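Light bulbs: your questions
By Lăcrămioara Toma | April | 2 min read
Print | E-mail

Do I need the dearer bulb?
I doubt it. Read the wattage on the box, then the lumens, and ignore the adjectives.

Is "lasts for years" true?
Ask how many hours a day they assumed. I've binned plenty that didn't get close.

Are multipacks cheaper?
Sometimes. Divide it out at the shelf before you believe the sign. Skirville shoppers write to me about this more than anything else.

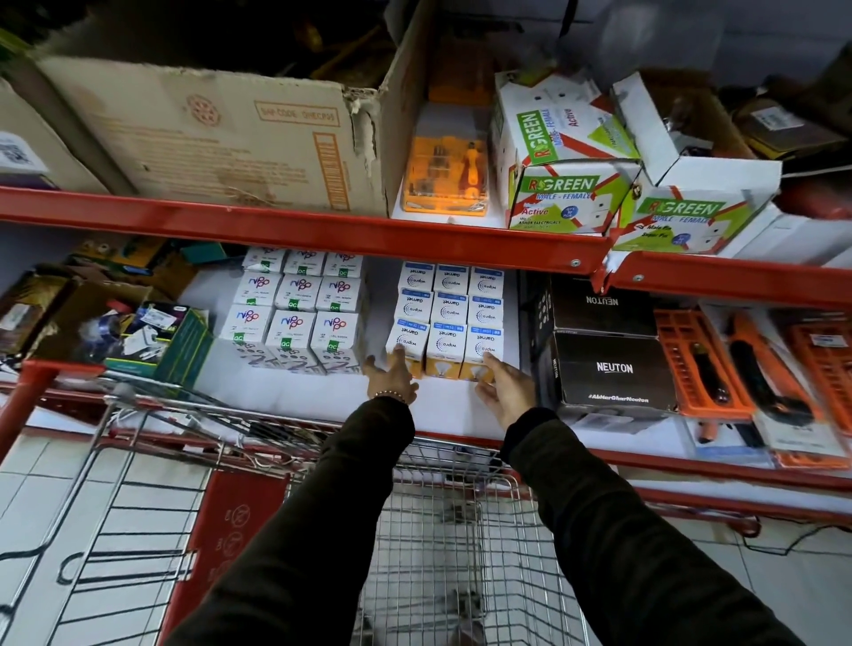
What should I check before I pay?
The cap fitting, first of all — bayonet and screw don't swap. Then the colour of the light. Keep the receipt too, whatever the carton says about a guarantee.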